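4.3 Changes in the work of the handling staff

The second part of the study concerns the people who were on the floor before the automated handling cells were introduced, and who remained there afterwards. The site, operated by Netport, prepares mixed orders of small household parts for shops in the region. Before the change, the work was done entirely by hand at packing benches. At the time of our visits, 7 cells were in use, each built by Truka and each set up to pick, turn and place a limited range of goods. The remaining goods continued to be packed by hand.

We interviewed 39 employees and received 77 completed questionnaires from the day and evening shifts. All interviews took place during paid time. Those who had joined the company after the first cell was installed were asked a shorter set of questions and are reported separately in Section 4.5.

The most common change reported was in the pace of the working day. At the packing bench, an employee set the rhythm of the task and could slow down or speed up within an hourly target. At the cell, the rhythm is set by the machine for long periods and then interrupted without warning when a part is dropped or not recognized. Several respondents described the waiting as more tiring than the packing had been. One evening employee said that she "used to go home with sore hands and now goes home with a sore head." Others preferred the new arrangement, in particular those with earlier wrist or shoulder complaints, and would not choose to return to the bench.

A second change concerned skill. The company had expected that most of the learning would be about the control screen. In practice, employees said that the screen was learned within a few shifts and that the harder matter was knowing how a part ought to be held. This knowledge was already present among the bench staff, who could tell by feel whether a lid would slip or a thin tray would bend. It had never been written down. When a new part was added to the range, the technicians at first worked from drawings supplied by the manufacturer, and the bench staff were asked for their opinion only when the cell failed repeatedly. From August onward this order was reversed, and an experienced packer was present from the start of each trial.

The reversal was linked to the use of hand-held grippers for teaching. With this tool, a person performs the grasp and the movement directly, and the recorded motion is later used to train the cell. The person teaching does not need to write a program or know the joint limits of the arm. Packers could therefore show a grasp instead of describing it to a technician, and the time spent in meetings about new parts fell according to both groups. Opinions differed on how natural the tool was in use. Its jaws do not close as fingers do, and some packers found that they had to give up a familiar way of holding a part and look for another that the gripper could manage.

Teaching was organized in two forms. In the first, a packer worked alone at a marked station and repeated a grasp until a set number of good recordings had been made. In the second, known on site as an open session, technicians and packers shared one room and moved between recording and adjusting the equipment. The open sessions were less productive by the count of recordings – a point raised by management on more than one occasion – but were rated more highly by every group of staff.

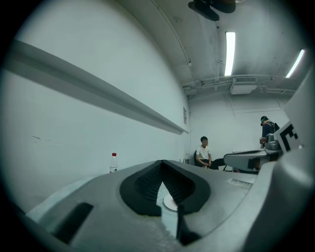

Figure 6. Open session at the teaching room, from the hand-held gripper.

The division of tasks within an open session was looser than the written procedure allowed. The procedure names an operator, a recorder and an observer, and assumes that each remains in that role throughout. Our notes show that roles were exchanged often and that much of what was learned passed between people in the intervals. In Figure 6, one person sits on a chair by the corner while another, standing and wearing a backpack, bends toward the robotic apparatus on the table. Neither posture corresponds clearly to a role in the procedure, and we did not attempt to code individual moments in that way. We recorded instead who spoke to whom, and on what subject, in intervals of 2 minutes.

On this measure, packers began the larger share of exchanges about grasping, and technicians the larger share of those about faults. Exchanges about workload and shift planning were begun by both. Janka Polák, who coordinated the sessions for the company, considered this last group to be the most useful result of the arrangement, as such matters had previously reached the planning office only through supervisors.

Recognition of the teaching work remained unsettled at the end of our visits. Packers who took part were paid at their normal rate, and the hours did not count toward the technical grade. A proposal to include them was under discussion under the internal training program, Davix. Staff representatives also asked who would have the right to use the recordings if an employee left, and whether motions taught at this site could be sent to the sister site at Patrício. Management stated that the recordings belonged to the company. The written agreement on automation, which was signed before teaching by hand-held gripper began, does not mention them.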